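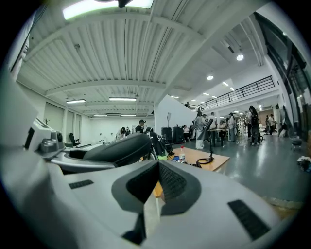 Slide 1. Main hall, Prolmont building, looking toward the mezzanine.

Speaker notes - Lighting a two-level open hall
Skistard internal talk series, Jan 29, 2018
Speaker: Ginevra Leone. Survey data: Pierina Dal Bello.

Slide 1
Leave this up while people sit down. Start with the ceiling. White corrugated deck, pale gray beams running across, fluorescent fixtures below. Point out that the ceiling is doing part of the work: a white deck sends a fair amount of light back down, but the corrugation breaks it up and the beams interrupt it.

Then the right side. Under the mezzanine the fixtures change to round recessed spotlights in a row. Two lighting systems, one floor. The rest of the talk is about the line where they meet.

Mention the person on the upper level, at the left end of the railing. Useful for scale, and a reminder that the upper deck has users too and they look down into the same fixtures.

Slide 2 - Design target
Working plane is the tabletop, not the floor. We set 500 lux maintained at table height for the main area. Say "maintained" and explain it once: the figure after dirt and lamp aging, so the day-one reading has to be higher. People who measured a new installation and were pleased with 500 should measure it again in two years.

The floor is pale gray and glossy. It shows reflections of the overhead lights. Reflections are a nuisance for anyone looking across the hall at a low angle. They do nothing for the task on the table. Keep this short, there is a floor slide later.

Slide 3 - Survey method
Pierina's grid. Points laid out from the glass wall inward, meter at table height, sensor level. Taken in November after dark, blinds not relevant. Every point read 3 times, middle value kept.

Peak value 2292 lux. Someone will ask. It was taken with the meter raised close to a lamp to check the range switch, and it is in the raw file but not in the averages. Do not spend more than a minute here.

Slide 4 - The step at the mezzanine edge
Plot of readings along one line, from the open hall to under the deck. Let them look at it before talking.

Linear and panel fixtures spread light wide. Recessed spots push it down in cones. At the edge there is a dip where the first has fallen off and the second has not started. The low point is almost half the target. Walking through it, most people do not notice. Sitting at a table placed across it, they do, because one end of the page is darker than the other.

Options considered:
Move the tables. Free, and it was done for two of them.
Add a fixture at the edge. Needs a cable run along the deck, priced by Zanetti.
Change the first spot in the row to a wider beam. Cheapest of the paid options and the one we recommend.

Slide 5 - Glass
Go back to slide 1 if there is time. Tall window wall with dark frames, and it reflects the room. After dark, glass returns very little to the working plane - treat it as a dark wall in the calculation. The Fumen model had it at the default wall reflectance, so its predicted values near the glass came out too high. Once corrected, model and survey agreed well enough to use.

Slide 6 - Floor and small objects
Gloss check: stand at the table, look at the floor, then at something clear and shiny on the tabletop. The water bottle on slide 1 will do. If the highlights on small objects are distracting, the fixture is too bright for its area, whatever the meter reads. Lux says nothing about glare. Repeat that sentence, it is the one they tend to miss.

Slide 7 - Open items
Color match between the fluorescent tubes and the spots. Not measured yet.
Readings on the upper level. Grid is drawn, access to be arranged.
Quote from Zanetti expires before the next review - ask for an extension.

Questions. Keep slide 4 on screen.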